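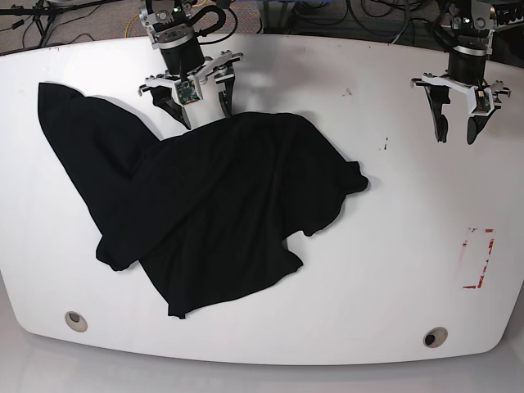 ## An afternoon at the Petix folding cell

I had been promising Niamh Ó Gríofa for most of the summer that I would come over and see the folding cell at Petix, and on 2021-08-11 I finally made the drive. I went expecting to watch shirts get folded, and I did see some of that, but what I enjoyed most (and I know how this sounds) was the upkeep.

The cell is two arms working over one big white table with rounded corners. Niamh practices mostly with dark clothing, which she says is the hardest on the cameras, as the inside of a black shirt gives them so little to go on. Each gripper carries its own tiny camera on a small green board, right up by the fingers, and those little boards get wiped before anything else is touched in the morning. Lint is the great enemy!

### Fingers first

Jarlath Keane looks after the hardware, and he was kind enough to let me hang over his shoulder for the better part of an hour. The black rubber tips come in for the most attention. He presses each one with his thumb, looks for a shiny patch, and swaps the pair if he finds one, always both together so they close evenly. They get 16 days out of a pair if the fabric is soft, and a good deal less with denim. He keeps 50 spares in an old Corrigan cookie tin.

After that he goes over the bolts on the silver brackets, looks for the green light on each one, and runs his hand along the thick cable at the wrist. It has to have enough slack to swing without snagging. They lost 3 days in the spring to a cable that had been tied down too neatly, and he is still a bit sore about it.

### The table

I asked about the red tape on the right side, by then faded and peeling into a broken outline. Jarlath has a roll of new tape from Derari and plans to redo the rectangle once he and Niamh agree on where it should go. They were still discussing it when we broke for coffee, and I believe they were discussing it when I left.

The log stood at nearly 656 hours that afternoon. Next on the list is a trip to Plulix, where they run a similar pair of arms on towels, and Niamh has offered to introduce me. I'll bring better shoes, and my own sandwich.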